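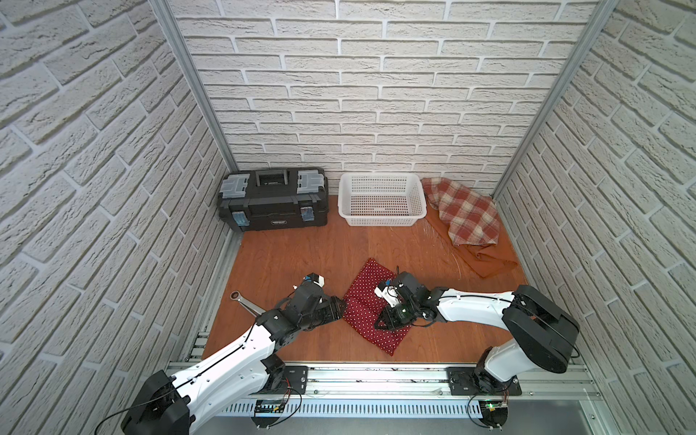 ZAVALA — Nisum opened its Zavala automation workshop to the public in May, welcoming 70 guests for a full afternoon of demonstrations built around household tasks. Visitors were able to watch the company's Githam workstation handle soft goods at close range and to speak with the engineers who maintain it. The work on view took place on a wood-grain floor between white brick-patterned walls, where one arm had its gripper down on a dark red polka-dot cloth while the other hovered just above the floor, near a wrench. A toolbox and a white plastic basket stood against the back wall.

The open day was the first held under Biltasero, the company's public outreach program. Sessions began at 1 p.m. and lasted 20 minutes each, with time set aside for questions. Guests came from area high schools, the neighboring business park and several service companies that launder uniforms and linens.

"Fabric is where most of our questions come from, and it is where most of our time goes," said Afroza Cassim, director of public programs at Nisum. "A shirt dropped on the floor never lands the same way again. We wanted people to watch that work at its normal speed and ask us whatever they liked."

Staff also spoke about the placement of cameras in a shared work area. A view from beside or above the workspace covers the whole floor, while a camera carried at the wrist gives a much closer view of the item being handled. Several guests asked how an operator chooses between the two, and engineers stayed past the closing hour to continue the discussion.

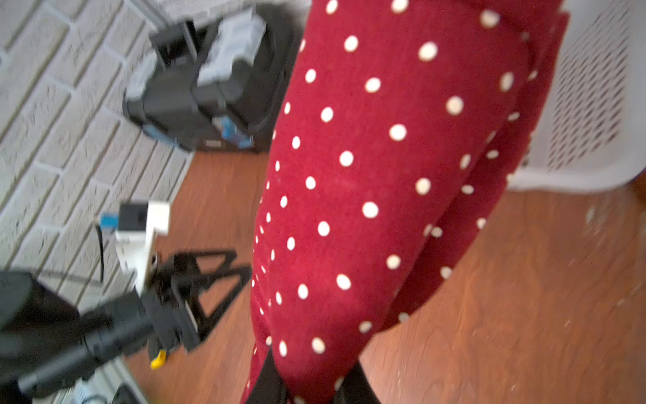 *Polka-dot fabric and a white laundry basket in the close view from the gripper. Photo: Nisum.*

In a separate room, 23 students took part in a planning exercise led by the Githam team. Working in pairs, they wrote out the steps needed to clear a cluttered floor and then compared their plans with those prepared by Nisum staff. The exercise sheets will be offered to local teachers at no charge.

Nisum plans to hold 2 further Biltasero sessions at Zavala — one for schools and one for employers. Registration details will be posted at the workshop's front office. Group requests may be sent to the same office, marked for the attention of Afroza Cassim.

**About Nisum**

Nisum develops automated workstations for handling textiles and small household goods. Its Githam workstation is designed and assembled in Zavala.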